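Visit report: a morning at the Morus packing lab, and the stop that held it up

Lab visits
November 25, 2019

Morus runs its two-arm work out of a long room at the back of the Flemosby building, one floor above the loading dock. I went because of a fault report. In January the lab had put out a short note saying that one of its arms had pressed a carton against the bottom of a case and kept pressing until the controller tripped. The carton was crushed and a fingertip on the gripper was bent. No person was near the table. The note ran to half a page and left out most of what I wanted to know, so I asked if I could come by.

There were 17 of us on the visit, mostly from packing firms and a few from insurance. We signed in, got a safety talk that lasted longer than the coffee did, and were told to stay behind the tape on the floor. The tape is new since the fault.

The job the lab is working on is simple to state. Small goods go into a metal case and come out of it again, with two arms sharing the table. The arms stand on their own plates, and green lights on the bases show around their feet. The small red buttons low on the arms got a lot of questions from the insurance people. Our hosts said that the stop everyone in the room is trained to use is the large one on the wall by the door, and that there is a second on a cord at the operator's chair.
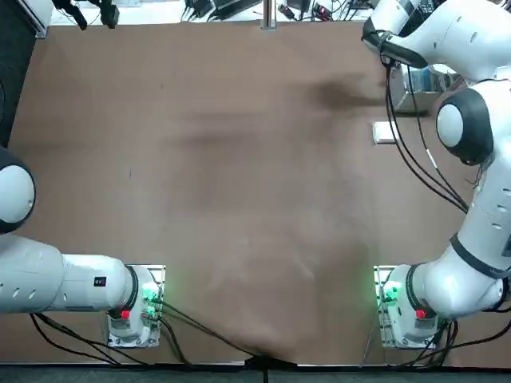

By Rajkumari Yadav
Contributing writer, workplace safety

The fault itself took up most of the first hour. The lab's account goes like this. The arm was sent down into the case to pick up a carton. The height it was given came from a setup file made the day before, when the case had a thicker layer of packing in the bottom. Someone had since taken a layer out to make room for taller goods, and then put a different one back. The file was never changed. The gripper came down 22 millimeters lower than it should have for the goods that were in there, met the carton, and pushed.

A force limit should have caught this. It was set, but it had been raised two weeks earlier because the arm kept stopping for no good reason when its cables pulled against the wrist. Raising the limit made the false stops go away. It also meant that a real contact had to get a good deal harder before the arm would stop.

I asked how long the push went on. The answer was 2 seconds, from first contact to the trip. That does not sound like much until you see the carton, which they keep on a shelf in the meeting room. It is flat at one corner and split down the side.

Nautiyal, the firm that built the control software, sent a person to go through the logs. Their finding was that the software did what it was told. The lab does not dispute that. What it changed afterward is how the software gets told. The height now has to be measured again each time the case is opened or anything in the bottom of it is swapped, and the run will not start on an old number. The force limit went back down to where it had been.
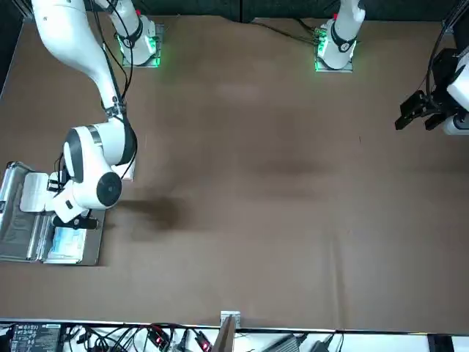
Photo: Morus Flemosby, press office

That left the false stops, which came back as soon as the limit was lowered. The cables on these arms loop down to the wrist, and when the wrist turns far enough they tug. The lab tried tying the loops shorter and made it worse. It then tried leaving them longer, and one of them caught on the lid of the case. The fix they are using now is to keep the wrist out of the positions where the tug is strongest. This makes the path to the case longer and the whole cycle slower. One of the packing people asked how much slower and was told they would have to get back to him on that.

We watched a number of picks from behind the tape. It is slow work to look at. The arm goes over the case, waits, goes down, and waits again. The second wait is part of the new procedure. The arm checks what it feels against what it expects before closing the gripper, and if the two do not match it goes back up and calls for a person. It called for a person once while we were there. The operator stopped both arms, walked in, moved a bag that had slid under where the fingers were meant to go, and walked out again. He did not start the run from where it had left off. He measured the height first, as the procedure says, and that took longer than moving the bag.

Clear bags came up several times in the talk after that. The camera has a hard time with them, and a bag full of air pushes back just enough to confuse the check. The lab logged 26 holds in the month before our visit and put more than half of them down to bags. Gondorum, which supplies the cases and the packing, has been asked for a bag with a printed edge. Samples had not come in yet.

I also asked about the second arm, because the January note did not mention it. It was parked off to its side of the table when the fault happened and stayed there. But at that time a trip on one arm did not stop the other. If it had been moving, it would have kept on moving over a table where someone was likely to step in and look at the damage. To my mind this was the more serious of the two problems, and I said so. The lab agreed and said it had been fixed first. A stop on either arm now stops both.
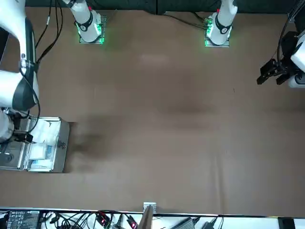
What I would still want to see

The written procedure is good. It is short, it hangs at the operator's chair, and the man running the table followed it without looking at it. What I did not see is any record of who can change the force limit. The limit was raised by one person to get through a bad afternoon, and there was no second name on the change. I was told a sign-off is being drafted. It should be done before the cycle time becomes a sore point and somebody is tempted again.

The tape on the floor is fine for visitors. For daily work I would want a gate or a light curtain on the open side – the operator walks in several times a shift, and at present only his own habit of stopping the arms first keeps him safe. Morus has a quote for one and expects to decide after the new year.

The bent fingertip has been replaced. The old one is in the meeting room too, next to the carton, with the date of the fault written on a strip of tape.

Visits are by request through the Flemosby front desk. Closed shoes are required, and bags have to be left downstairs.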